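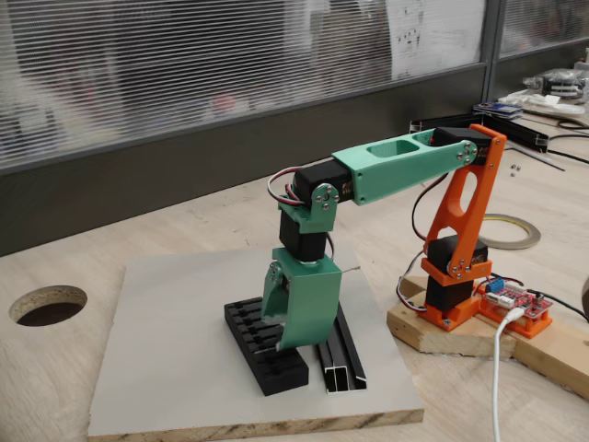 The Iltura slotted holder on its grey board, on the light wooden table.

I've been after something to keep small flat bits upright for ages, and the Iltura is the first one I've bought that I haven't shoved in a drawer after a fortnight. It's a black 3D-printed block with raised ridges all the way across the top, and the gaps between them are the slots. No lid, no moving parts, no instructions. I paid 17 pounds for mine from Skumano in November, plus postage, and it came in a padded envelope with the corners intact.

The slots are narrow - properly narrow. Thin card, plastic labels, sample chips and the like go in nicely and stay standing. Anything much thicker just sits on top looking silly. I tried some old beer mats (don't ask) and got nowhere, so do measure your things first. The shop page says the slots suit most thin cards, and I'd call that a bit hopeful.

It's very light, so on a bare table mine used to skate off whenever I pulled something out one-handed. Standing it on the square board sorted most of that. I keep it at an angle as well, as I find it easier to reach into from my chair, and there's still room left on the board for whatever I'm in the middle of.

Cleaning is the weak point. Dust gets down between the ridges and a cloth won't reach it, so I go over mine with an old toothbrush, and that takes 15 minutes if I've let it get bad. Black shows every speck too! I'd have gone for a paler one if they did it.

The Junville version is 40 pounds and comes with a tray, but I've already got the board and couldn't see what the extra money was for. I'd buy the Iltura again - ideally with some rubber feet stuck on the bottom, if anyone at Skumano is reading.

Four stars from me.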